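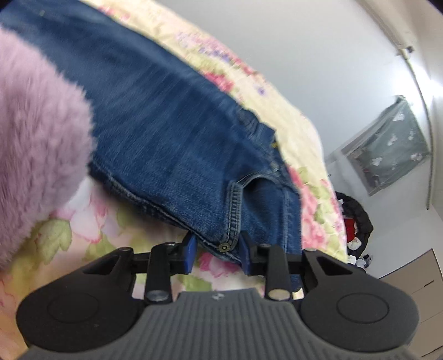
Club batting record doesn't match the scorebooks. Which matches should I be counting?

Posted by Corrado Rizzi, 22 May 2021

Hello all, and apologies in advance for the length of this. I've taken over the statistics for Plokside Cricket Club, which mostly means I said yes to something at the end of a long dinner and woke up with four boxes of scorebooks in my hallway. I played a bit when I was younger (badly, at number nine) and I love an old scorebook, so I'm not complaining, but I have run into a puzzle and I'd be glad of help from anyone who has done this for their own club.

Our career batting list has been painted on a board in the clubhouse for as long as I can remember. The man at the top of it has 3,130 runs to his name. He opened the batting for us for years and years, and everybody who saw him says he was the best we ever had. Now I've gone through every first team book I own, twice, with a ruler under each line so my eyes don't wander, and I get 2,103. I was expecting to be a few runs off here and there. I was not expecting to lose more than a thousand of them!

I can think of some reasons. There are at least two seasons with no book at all. We also played in the Rumero Cup in those days, which was 30 overs a side on summer evenings, and those matches were kept in little separate books, most of which I haven't found. And then there were the August tours, where the scoring was done by whoever was sitting down.

So my questions are these. Should evening cup matches go into the same career total as the league matches? What about friendlies and tour games? What do I do about a match that was rained off halfway through? And when a book says only "retired" beside a score, is that out or not out? It happens a fair amount on the tours and it makes a real difference to the averages.

I'd also like to know, if it comes to that, how you go about changing a number on a board that people are fond of. His family still come to the ground every summer and I would hate to upset them over my arithmetic.

Thank you so much for reading this far.

longstop64

Welcome to the club of people with scorebooks in the hallway. Mine have been there since my kids were small, and my kids now have kids.

I'll take your questions in order, and please bear in mind that for a club list most of this is a matter of your own policy. What matters is that you write the policy down and use it for everybody on the list, from the opener at the top to the poor fellow with three runs at the bottom.

Evening cup games: at our place we keep three columns, one for league, one for cups, one for everything else, and then a grand total. It's more work at the start but it settles nearly every argument, as anyone can look at the column they believe in. I'd be willing to bet your board is a grand total and you've only been adding up the first column. An opening batter gets the best of a short evening game, so a good one over many seasons could pile up plenty in the Rumero Cup alone.

Rained off matches: if play started, the runs and the wickets that happened all count, even if there was no result. If nobody bowled a ball, there's nothing to enter apart from a note of the fixture. A batter who was still in when the rain came is not out.

Retired: if he went off hurt or ill and didn't come back, he's not out. If he retired for any other reason and didn't resume his innings, the Laws have him down as "retired out" and that's a dismissal for his average. The trouble with tour games is that people often retired at a set score to let somebody else have a bat, and the book won't tell you. I look at the score he left on. If three people in the same innings all "retired" just after reaching the same number, you can be pretty sure it was a house rule. I put those down as retired out and mark them with a pencil star so the next person can see it was my guess. His runs stand either way, of course, so none of this will find your missing thousand.

One more thing to check, and I learned it the slow way. Add up each innings from the individual strokes beside the name and compare it with the total at the end of the line. Then add all the batters and the extras and compare that with the team score. In one of our books a scorer had given leg byes to the batter for the whole of a season. He was a lovely man but he had his own ideas.

Nightwatcher_Dee

check the local paper. ours printed full scores every week and the library has it all on film. thats how I filled two missing seasons. also ask the other clubs, they had a scorer too!!

P. at Dustis

Dee is right about the other clubs. Every match has two scorebooks, and the visitors take one of them home. We played Plokside home and away for years, and I'd be very surprised if we didn't have some of your missing games in our cupboard. The book for the cup match at the Kubiak ground, the one that finished in near darkness, is certainly here, as I was looking at it over the winter. Send me the years you're short of and I'll go through them for you. It will take me a little while because my evenings are full until the season settles down.

About the board: I would leave it exactly as it is for now. You have seasons missing, so your lower number is only "runs found so far," and I'd call it that in anything you print. When you've gathered what you can, have a quiet word with the family before you do anything else. They may well have cuttings, or even a notebook. Opening batters are terrible for keeping notebooks. I have a cousin who can tell you what he made in every game he ever played, and he averaged 11.

Related

How do I record a batter who arrives late and bats at eleven?
Best way to store old scorebooks in a damp pavilion
Do overthrows count to the batter?
Bowling averages when the book doesn't show wides
Moving club records from paper to a spreadsheet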